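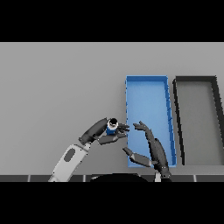 3.2 The division of the Wornham circuit

The Wornham circuit was first a single charge, and its preachers travelled between 11 places of worship on both sides of the creek. By the time of the March quarterly meeting of 1871, the membership roll had passed 500 names. The meeting asked the district to divide the circuit, and the district agreed in the same year. The creek became the boundary. Members who lived to the west of it stayed with the Wornham chapel, and those to the east were placed under a new charge at Ballent.

In the earlier literature this division is treated as an administrative matter only. Kovačević writes that it was "made on paper and accepted on paper", and gives it one paragraph. I do not fully agree with this reading. The minute books of both charges, which I could consult in the parish store at Ballent, show that the boundary was disputed for almost 20 years. The two new charges were long from north to south and narrow from east to west, and they lay next to each other like two open trays set side by side on a table (Figure 2). For this reason many families lived close to the boundary, and some of them had farm land on both sides.

Three kinds of dispute appear in the minutes. The first is about pew rents. Families who moved across the creek often continued to pay at Wornham, and Ballent asked several times for this money. The second is about burial. Ballent had no burial ground of its own before 1884, and Wornham charged a higher fee to persons who were not on its roll. The third, and the one which takes the most pages, is about the Sunday school. The teachers at Wornham continued to receive children from the east side, although the district had instructed them to stop. The superintendent answered in writing that he would not send a child home in the rain for the sake of a line.

The debt on the Wornham building should also be mentioned here. At the division it stood at 1344 pounds, and the whole of it remained with the western charge. Hoxha considers this the main cause of the bad feeling, and the account books support him in part (Bujar Hoxha, personal communication, January 15, 2025). However, the debt was paid in 1879, and the complaints about pew rents and the Sunday school continue after this year without any visible change in tone.

The position of the Multa chapel was different, and it is discussed in Section 3.3.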